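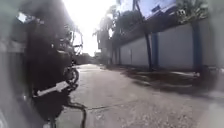 Genowefa Chmielewska told me before I'd even got my notebook out that I'd want to walk on the wall side, because the other side gets the sun full in your face at that time of day and you'd be squinting all the way down. She was right, too. I'd come to ask her about the lane and what it's like to live with it, and within a minute I had my hand up like a visor and was asking if she ever wore a hat.

"Never," she said. "I just set off later."

She has lived off this road for 3 years and walks the length of it most days, first for bread and then, if she's in the mood, for no reason at all. She has counted it in steps (I did ask!) and makes it 1324 from her gate to the far end. Coming home it's fewer, which she puts down to being hungry.

What she mostly wanted to talk about was the surface. There's a crack she has been watching like other people watch a pot of basil, and she's written to Preststead, who look after the paving, more than once. "They sent me a reference number," she said. "It was 611. I remember it because I had to read it out so many times on the phone." Has anything been done? She gave me a look and changed the subject to shade.

Shade is a big subject on this road. Where there are trees people drift over to them without thinking about it, and you get these funny wandering routes, over and back again. Bogdan Cieślak, who joined us for part of the way, goes by them completely. "I can tell you where it's cool at eight in the morning and where it's cool at five," he said. "In July I don't go out between the two. I lie on the floor."
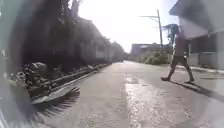 Crossing over, with a dried palm frond down by the kerb.

The fronds are his other subject. They come down in any sort of wind, and he reckons he drags the big ones off the road himself if he's passing, though he admitted he leaves the small ones for somebody else. I asked whether they're heavy. "Not heavy. Scratchy. You want long sleeves."

Genowefa was more interested in the traffic, or the lack of it. She likes that you hear a motorbike well before it reaches you and that there's time to finish your sentence before moving in. Her one complaint is deliveries. The Kindar man always rings from the wrong end, and she ends up walking down to fetch her own parcel, which rather defeats the point of paying for it.

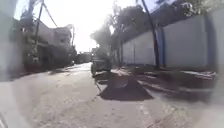

Looking down the street, houses to the left and the long wall to the right.

I asked them both what they'd change. Bogdan said a bench, straight off, about halfway along and facing away from the sun. Genowefa said she'd leave everything except the crack, then thought again and said the bench would be nice as well, as long as it wasn't outside her bedroom window.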